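Will a folding robot cut my hours? (guest house, housekeeping side)

posted December 2018 by wornoutlinen

I do rooms and laundry at a guest house in Stonduvcombe, seven of us on the housekeeping side. The owners have been talking to a firm called Dirnar about automating the folding. We were told at the staff talk that it would "free us up for guests." I asked free us up to do what exactly, and got a smile and a leaflet. The leaflet says 600 pieces a day. It doesn't say pieces of what.

Has anyone worked somewhere that brought this in? Did your hours change? And do I have to agree to being the one who teaches it? That last part came up in passing and I didn't like the sound of it.

Simão Gouveia

I was at Henriques when they put in a towel folder, so I can tell you what happened in our place. Yours may go differently.

It did flat towels well. Anything with sleeves, or a fitted sheet, or fleece, came back to us. So the easy work went to the machine and we were left with the slow stuff all shift, and then somebody in the office noticed our pieces per hour had dropped. Of course they had! We spent weeks explaining that. Two people lost a shift each by June and were told it was seasonal.

Get the answer on hours in writing before it arrives. Ask what happens to the target when the easy pieces are taken out of the count. If they can't answer that, they haven't thought about it.

gonthorpe_gal

just refuse lol. they cant fold a fitted sheet, i cant either

Armindo Meireles

I'd go easy on "just refuse." Read your contract first, and if you have a rep, talk to them before the next meeting.

On the teaching part: at the place in Gonthorpe where I work, it meant doing our normal folding with a hand-held gripper in place of our fingers, on real beds in real rooms. It's slower and your wrist knows about it by lunch. We were asked for 1,000 folds between us. My objection was that they still wanted the same number of rooms done. We got that changed, but only after three of us put it in one email. 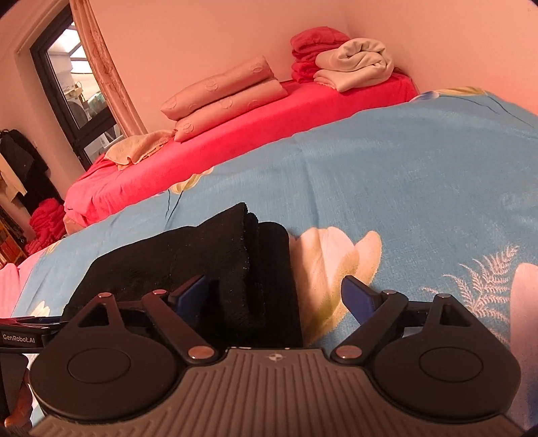 Black fleece on the flowered bedspread, red towels still on the bed behind.

Things I would ask for, in this order: paid time for it on top of your rooms, a say in who does it, and a plain statement of what the recordings are used for and whether they can be used to rate you. We have the first two. The third is "being looked at."

Will it take the job? I don't know, and I don't believe the salesman does either - his demo was one kind of towel on a clear table. My rooms have never looked like that. But a poor machine can still be used as an excuse to cut a rota, so watch the rota more than the machine.

1,294 people found this page helpful

We use cookies to remember your settings and count visits. By carrying on you accept this. Accept | Manage

Contact us | Copyright 2018 | Back to top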